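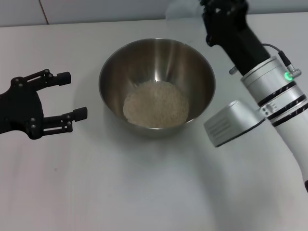 Scoring the Hirncombe league books, part 2

I finished the second batch of scorebooks in May. These cover the years when Hirncombe played in the four-team league with Skernus, and they are harder to read than the first batch. The scorer changed midway through the run, and the new one used a different system for fielding plays.

The first scorer, Golnar Zarei, numbered the positions the usual way, with the shortstop as 6. Her replacement swapped 5 and 6. I caught this only when the third baseman began turning double plays at a rate no third baseman has reached. I went back and corrected 17 games by hand.

Walks and hit batters

Both scorers wrote a B for a walk. Zarei wrote HB for a hit batter, but the later books use B with a dot over it, and the dot has faded on many pages. Where I could not tell, I entered a walk. On-base percentage is the same either way. The pitching lines will show too many walks and too few hit batters, and I have marked those seasons in the file.

Plate appearances

The file now holds a little over 4000 plate appearances. I set the cutoff for the career batting list at 200, which drops several pinch hitters and one catcher, Farhad Ghasemi, whose average would have led the list. He is on the short-career page instead.

Unearned runs

I did not rebuild innings to check earned runs. If the book says a run was earned, it is earned in my file. Nasrin Tehrani disagrees with this and has sent me a list of innings where the call looks wrong. I will add her figures as a second column.

Still missing: the whole second half of one Skernus season, and the playoff game that Hamidreza Mousavi pitched in relief. If you have either book, a plain scan of the pages is enough.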